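**Ticket: left channel dropping out / hum on Sima's bass rig**
Status: open, waiting on part
Logged by: Orhun Özkan
Friday, November 8, 2024

Rehearsal room, Briststead. Started second song in. Bass DI to desk cuts out for a second or 2, comes back with a low hum under it. Guitars fine. Drums fine. Happens loud and quiet, so not just the sub shaking something loose.

Same rig did the Fumcombe show in August with no trouble. Only thing changed since is the preamp pedal.

**Tried so far**

- swapped instrument cable — no change
- swapped XLR from DI to stagebox — no change
- moved to a different desk channel — no change
- ground lift on DI — hum drops a lot, dropouts still there
- different wall socket, other side of room — hum same as before with lift off

So two problems probably, not one. Hum is a ground thing between the amp and the desk. Leaving lift ON for now, please dont touch it.

Took the preamp out of the chain and ran bass straight into DI. Played the whole of "Lestari" twice, no dropouts. Put it back in, gone again before the first chorus. Pretty sure it's the pedal then.

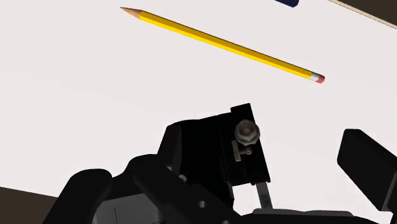

Tried it on battery in case it was the supply. Still drops. Pushed the output jack sideways with a cable in and got it to cut every time. Jack or the solder behind it.

**Irina Radu, reply**
Can we just run without it for the weekend? Set is all drop tuning and it sounds like mud with no preamp, but I'd take mud over silence. Also is the 600 ohm out on the old DI any use here or is that something else?

**Orhun**
Something else, leave that one on the shelf. Wrong end of the chain anyway.

Can run without. I'll high pass at 50 on the desk and push the mids, gets you most of the way. Dirt from the amp, mic on the cab, blend it under the DI. Check polarity when you bring the mic in — it was thin as anything till I flipped it.

**Zamfira Zamfir, reply**
Opened it up. Output jack is cracked at the solder joint, you can see the ring round the pin. Reflowed it and it held for one song then went agian. Jack itself is worn, contact doesn't grip the plug. Needs a new one, board mount. Ordered.

**Orhun**
Thanks. Keeping this open till the new jack is in and we've done a full set at volume. Hum to be looked at separately, will start another ticket. Want to try amp and desk off the same strip first.

Pedal is in the repair drawer with tape on it. Do not put it back on the board.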